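Unit 4: Evaluating a packaged automation product
Handout for the August block. Instructor: Noemi Longo

In this unit we review the Costeck carton-opening kit, sold through Trurnotel as an add-on for small robot arms. The kit has a fixed workspace camera, a flap-finding program and a set of fingertips. List price is 871 euros, training not included.

The kit works from edges. It looks for the line where a flap ends and the box wall begins, then plans a lift along that line. Before the lab, read the vendor's setup sheet and note what it says about lighting and printed cartons – it says little about either. 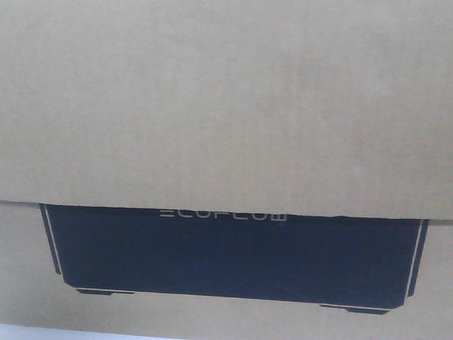
Reading the flap edge

The lower edge of the flap runs almost level and throws a thin shadow on the cardboard under it. Both surfaces are the same tan. The strongest contrast comes from the dark navy panel with the ECOFLOW name, which the flap partly covers. A program that favors contrast may take the border of the print for the border of the flap. In your notes, mark which lines belong to the box and which are ink.

Lab work

Work in pairs. Run the edge finder on the 122 stills in the unit folder and log every wrong edge as print, shadow or other. Youssra Ashour has the login for the Costeck software. Kvido Koubek will go over the log format at the start of the lab.

Report

Two pages at most. State whether you would buy the kit for a returns desk that handles mixed cartons, and at what price. Pui-shan Yip grades the reports – send them to her as plain text.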